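Folding on the bed when you don't have a table

I fold everything on a bed. I know the laundry blogs tell you to get a waist-high counter and one of those plastic folding boards, and if you have the space, go for it! My place doesn't have a counter free for longer than it takes to make a sandwich, so the bed it is, and after years of doing it this way I've got it down to a routine I like. A load that used to eat my whole evening now takes me 14 minutes, socks included.

What you need: a bed, a basket of clean laundry, and a sheet that's on properly. That last one matters more than you'd think. Pull the sheet tight at the corners before you dump anything out. If it slides, every fold you make slides with it, and you end up smoothing the same sleeve three times.

Step 1. Clear the bed. Pillows off, blanket off, phone charger off. I put the pillows on the floor by the door so I trip over them and remember to put them back.

Step 2. Take out one piece at a time. My friend Carmela Manzano tips the entire basket onto the mattress and digs, and she's faster than me, so maybe ignore this one. But I find that if there's a mountain in front of me I start sorting instead of folding (and then I start matching socks, and then I'm lost).

Step 3. Find an edge. Everything comes out of the basket in a lump and there's no point trying to fold a lump. Get hold of one edge, lift, and let the rest hang until you can tell which way up it is. Hems and collars are the easiest to spot. Then lower it onto the bed starting with the end farthest from you and bring the rest back toward yourself.

Blue laundry on the bed, still crumpled:

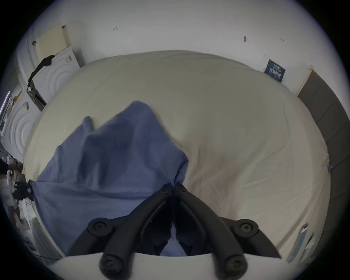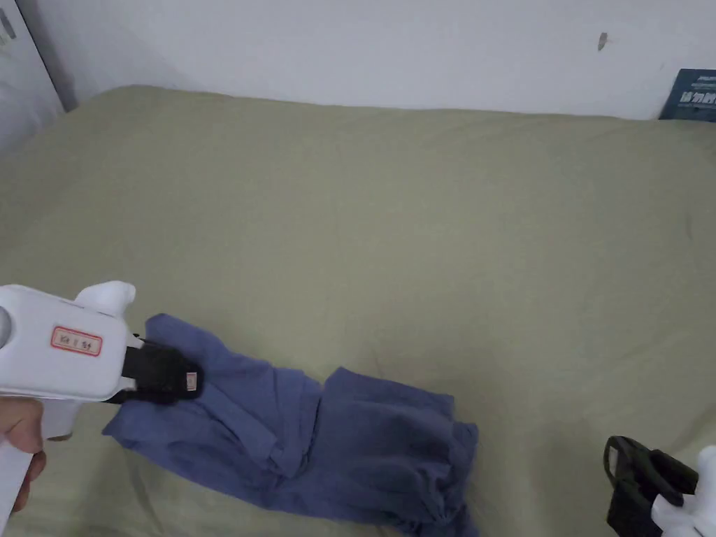
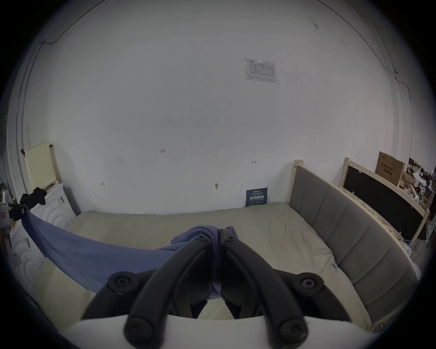

Step 4. Smooth from the middle out. Use the side of your hand and go toward the edges, never back the other way. A mattress gives a little when you press, so press lightly — a flat palm with your weight behind it makes a dent and the fabric sinks right in.

Step 5. Fold in the long direction first. For a shirt: face down, one side in to the middle, sleeve laid straight down, then the same on the other side. You want a long strip with both edges more or less parallel. For pants it's one leg over the other, and tuck in that little triangle at the seat or it'll stick out forever.

Step 6. Fold the strip up from the bottom. In half for a shelf, in thirds for a drawer. My drawers are 9 inches deep and thirds stand up in them nicely, which means I can see every shirt without lifting the pile. If yours are shallow, try quarters.

Step 7. Stack at the foot of the bed, by person or by drawer. Keep the stacks low. Soft surface, tall stack, you know how it goes.

A few extras. Soft, thin fabric is annoying on a mattress, so I do those pieces last when there's room to spread out. Towels I fold in the air, holding them under my chin, and only put them down for the last fold. And if your back complains (mine started in February), kneel on a cushion beside the bed so you're not bending over it for every single shirt. Mei Delacroix wrote to me after my last laundry post to say she sits cross-legged in the middle of the mattress with the clothes all around her. I tried it and my foot fell asleep, but she swears by it.

Fitted sheets get their own page, which I'm still working on. For now I roll mine up and shove them behind the towels.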